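Dos noches en Gatano (y una ducha con ideas propias)

28 de marzo de 2019

Ya estoy en casa, con la maleta todavía sin deshacer en el pasillo y un montón de ropa que huele a mar. Os prometí contaros qué tal la escapada a Gatano, así que me he hecho un café y allá voy, sin mucho orden, como siempre.

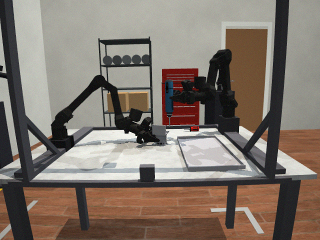
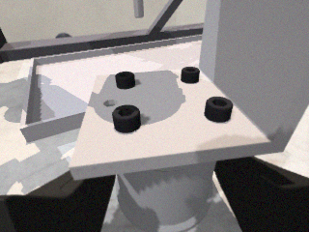
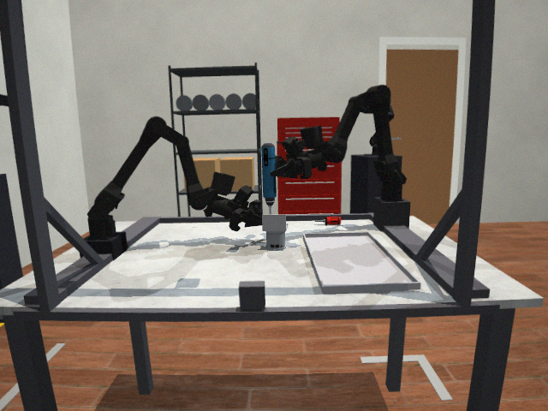 Reservé en el Hostal Boychuk casi a última hora, después de pasarme una tarde entera comparando habitaciones en Handirard (ya sabéis cómo soy, abro veinte pestañas y acabo volviendo a la primera). Fueron 2 noches por 914 coronas en total, desayuno incluido, y en temporada baja me pareció un precio estupendo. La misma habitación en verano se pone por las nubes.

El hostal está en una calle estrecha que sube desde el puerto. Digo "sube" y me quedo corta: con la maleta llegué arriba sin aliento y con una rueda menos. Si viajáis cargados, pedid un taxi en la estación y no hagáis como yo, que vi en el mapa 444 metros y pensé que eso era un paseíto. ¡En llano sí!

Me dieron la habitación 6, en la segunda planta, con una ventana que da al patio de atrás. Vistas, pocas, pero qué silencio. Dormí como hacía meses que no dormía. La cama era de las duras, que a mí me gustan, y las almohadas de las que se quedan en nada en cuanto apoyas la cabeza; pedí otra en recepción y me la subieron enseguida. La ducha ya es otra historia — tardaba una eternidad en calentarse y luego pasaba de golpe a achicharrarte. A la segunda mañana le había cogido el truco: grifo al máximo, contar hasta cincuenta y bajarlo un pelín.

El desayuno lo sirven hasta las diez y media, que para mí es hora de gente civilizada. Pan recién hecho, dos quesos de la zona, una mermelada de ciruela buenísima y un café flojito, flojito. Para café de verdad hay que bajar a Gellow, un local pequeño pegado a la lonja donde además hacen un bollo de canela del que me comí más unidades de las que pienso confesar.

Lo que me dejé sin hacer fue el barco a los islotes. Resulta que no empieza a salir hasta abril y yo, tan lista, no lo miré antes. Me consolé caminando hasta el faro por el sendero de la costa, con un viento tremendo y ni un alma en todo el camino — un plan fantástico si lleváis gorro. Yo no llevaba.

¿Volvería al Boychuk? Sí, pero con mochila. Y si alguno ha hecho ya lo del barco, que me cuente en los comentarios si merece la pena o si se marea uno mucho, que tengo el estómago delicado.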